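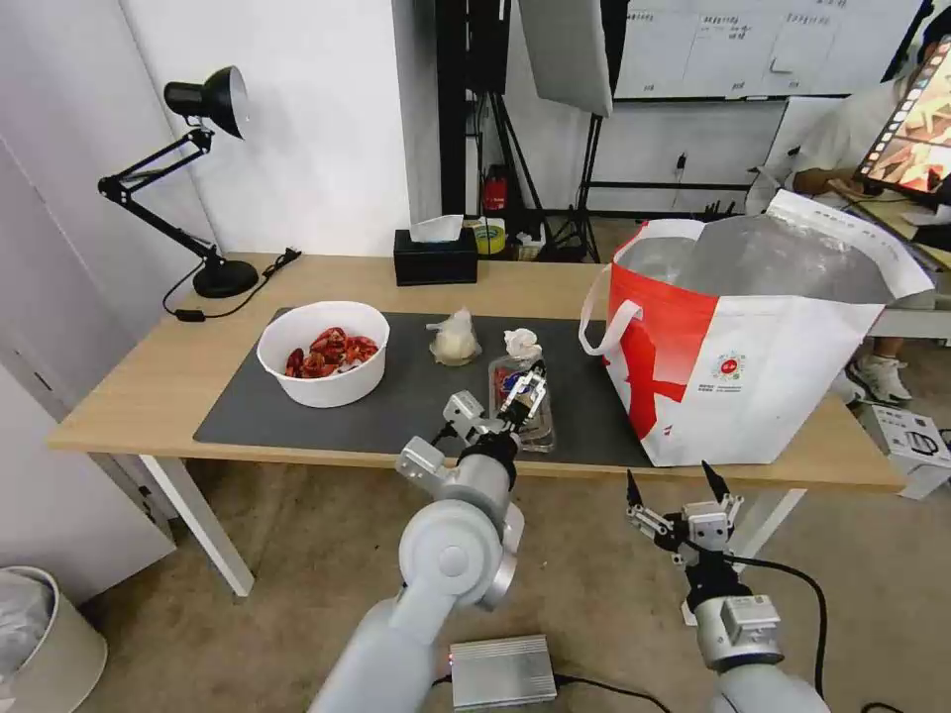 The Saltbridge Pepper Supper comes back in October, and if the sign-up sheet at the Gosling Street hall is anything to go by, half the town has already decided what it is bringing. It is the fourth year for the supper, which began as a way to use up a backyard glut and has grown into the evening a lot of people around here plan their fall by. Anyone who has been before will know the look of a white bowl heaped with something red and glossy, set out on a table well ahead of the meal, and will know to go easy on whatever comes out of it.

Last year's supper served 1,963 plates over a single long evening, and the line went out the door and past the hardware store until well after eight. This year the organizers have rented the parking lot next door as well, along with a big tent in case the weather turns, and they expect to feed up to 3,392 people if the rice holds out.

"I said after the first one that I would never do it again, and I've said it every year since," said Phyllis Fothergill, who started the supper with her neighbor Wendy Wragg and still cooks the bean stew herself. "Then the peppers come in, and you can't give them away fast enough, and there I am on the phone asking who has a big pot."

The menu will be familiar, with a few additions. Fothergill's stew is back, in mild and not so mild, and so is the cornbread that ran out before seven last time and caused a certain amount of grumbling. Jong-dae Gil, who runs the Mollo lunch counter down by the ferry landing, will be making his mother's braised tofu and a cold cucumber salad to go alongside it. He plans to start on the sauce the night before, and he has asked that people please bring back the jars they borrowed last fall, lids included if they can be found.

There will also be a table for trading seeds and dried peppers, which was so crowded last year that it has been moved out of the hallway and into the main room, near the piano. Preben Fogh will be looking after it again. He grows a good many kinds in the greenhouse behind his house on Wokar Lane, and he is happy to talk about any of them for as long as a person can stand there. He asks that everything brought to the table be labeled with the kind of pepper and the year it was picked.

"A mystery pepper is fun once," Fogh said. "Then somebody's aunt has to go lie down."

Music this year is from Alfie Tindall and his band, who will play 2 sets in the tent, the first of them at a volume suitable for grandparents. Children's plates will be served from a separate window, with plain noodles, buttered corn and apple slices.

Doors open at 4:30 p.m. and the kitchen closes at nine. Supper is pay what you can, and the money goes toward a new stove for the hall, whose present one has had a burner out since spring. People bringing a dish should drop it at the side entrance before three, with a name taped to the bottom of the pan. Leftovers will be boxed up at closing time, and Wragg says to bring your own container if you have one.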